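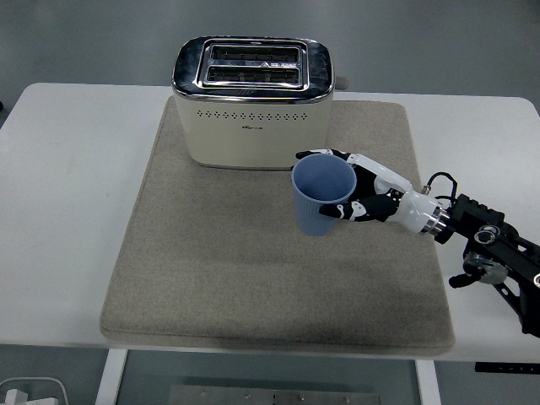
Drekico Teaching Sessions: Frequently Asked Questions

Last updated February 6, 2020

Do I need to know how to program?

No. You put on the glove, you move your hand, and the robot's hand moves more or less the way yours did. The "more or less" is what your first morning is for.

What will I be teaching it?

Cups, mostly. Everybody starts on the cup and toaster set: take hold of the cup, lift it off the mat, put it down somewhere else, leave the toaster alone. People arrive hoping for omelettes. Omelettes are not on the schedule.

Does the toaster get used?

Not in the beginner set. It's there to be avoided, a job it does very well. Bread turns up in the advanced set, along with crumbs.

Glove or hand guiding?

We teach both. With hand guiding you take the arm by the wrist and walk it through the motion yourself, which is good for reaching and hopeless for fingers. For anything with a grip in it, use the glove. The Grultham course covers hand guiding only, so if you did that one, please still come to the glove intro.

How hard should I squeeze?

Less than you think. You won't feel the cup through the glove, so people keep closing their fingers until something in their brain is satisfied, and by then the cup is an oval. Watch the thumb.
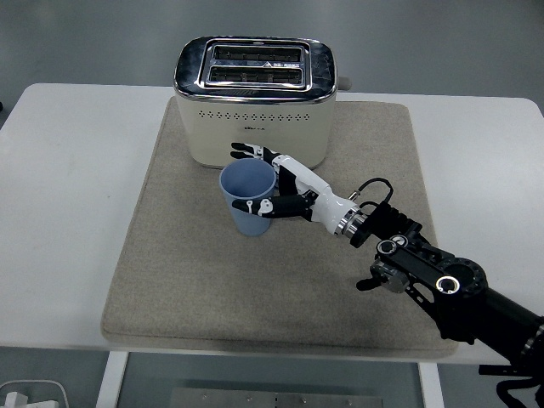

Bring it in around the front of the cup, fingers around the back, and stop closing once both sides are touching. Then wait a beat before you lift. The pause feels silly and the recordings are much better for it.

I knocked the cup over. Do I start again?

Finish the run if you can still reach the cup, and mark it as a fumble. We keep fumbles. If the cup has gone on the floor, press stop, park the arm, and then go and get it. In that order, please.

How many runs is enough?

The Kurninex project wants 3000 good ones. A new operator is booked for 1000 of those, spread over as many shifts as your shoulder will put up with. Shifts are 2 hours, breaks included.

Can I do the same motion every time?

We'd favour a bit of variety. Come in from a different angle, set the cup down in a different spot. A thousand identical lifts teach the robot one lift.

My hand is small. Will the glove fit?

There are two sizes, and neither fits anyone perfectly. Redo the calibration whenever you swap, including after lunch.

Can I work from home?

Not yet. We tried remote shifts in November and the lag made everyone look seasick. The Sekiguchi link may fix this. Ask again later in the year.

Who do I tell if the arm does something odd?

Press stop first, then tell the shift desk. "Odd" includes noises.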